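Visit notes: Ellusard returns hall, and what the grippers have done to the jobs

October 16, 2023

Quick write-up before I forget it all. Train back, laptop on knees, so excuse the state of it.

Ellusard sort and resell second-hand books. Old print works, bit of a walk from the station, no sign on the gate (went past it, came back). They take in boxes from charity shops, libraries, house clearances. Grade them, shelve them, post them out. The day before my visit 1,674 books went through the hall, which I was told is a middling day. Nobody seemed very excited by the number.

Why I went: they've been bringing in automated picking since August, bit by bit, and I wanted to see what it does to a job that used to be all hands. Most of these visits you get the slide deck and a biscuit. Got the biscuit, no slides. Good start.

First stop, the intake benches. Still people, all of it. Open box, bin the mouldy ones, scan the rest. The scanning software is from Fellesix and it decides the price band, which used to be the grader's call. Mixed feelings about that at the bench. One grader told me she misses pricing by feel, spotting the odd local history that's worth something. Another said he goes home with less of a headache. Both still overrule it when they want, there's a button, and the overrides get looked at once a week. I asked who looks at them. Vague answer.

Then the training room, and this was the bit I'd come for. Small place, good light. Staff teach the picking system by doing the work themselves with a hand-held gripper, same sort of fingers the arm will have. Pick up a book, put it on a shelf, pick up the next. Over and over. Paperbacks are the trouble apparently — they bend, the covers slide about, and a grip that's fine on a hardback will crease a spine.

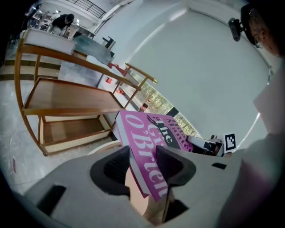 Sessions are 20 minutes, then a break, and that was fought for. The first version of the rota had people on it all morning and wrists were complaining by the end of the first week. Now you do two sessions a shift and go back to your normal bench. People are paid a bit more for the time too. Not much, but it's on the payslip as its own line, which mattered to them more than the sum.

Had a chat with a packer who does the sessions. She'd been shelving for years and hadn't thought of it as a skill until somebody asked her to do it slowly with a tool. You angle the book before it reaches the shelf, she said, or it catches on its neighbour. She does it without thinking by hand, with the gripper she has to think. Her notes on it are pinned up in the corridor now, in biro. I liked those more than anything else I saw all day.

I did ask the awkward question, is she teaching the thing that replaces her. She'd obviously been asked before. Said the shelving was never the good part of the job, and that she'd like to move over to repairs, and that she'd like it in writing. It isn't in writing yet. Management say no one goes this year. After that it "depends on volumes". Hmm.

Next door, the arm itself, built by Hivness, working a short run of shelving behind a low barrier. Slower than I'd expected. It's on hardbacks only for now. When it isn't sure it stops and a lamp comes on and somebody walks over. That walking over has become a job of sorts, they call it minding, and opinion is split. Some like the change from the bench. Some say its standing about waiting for a light. One man had brought a stool in, there'd been a discussion about the stool, the stool stayed.

The noise is worth a mention. Much quieter than the old conveyor, which was made by Jakubowski and is still bolted to the floor in the back half. You can hold a conversation in there now. They play the radio and can hear it.

Things I didn't get to: the despatch side, the night shift (who I suspect would tell a different story), and anything about what the whole lot cost. Asked twice on cost. Smiles.

What I'd want to see on a second visit — the repair bench up and running with people from shelving on it, and some sort of agreement about the sessions, who owns the recordings, what happens to them if you leave. The staff rep raised that one herself and said talks are on going.

Tea was good. Canteen shuts at 2 so eat first. Wear proper shoes, they will turn you away in sandals, there was a chap ahead of me who had to go back to his car. Parking is round the side, not where the map says.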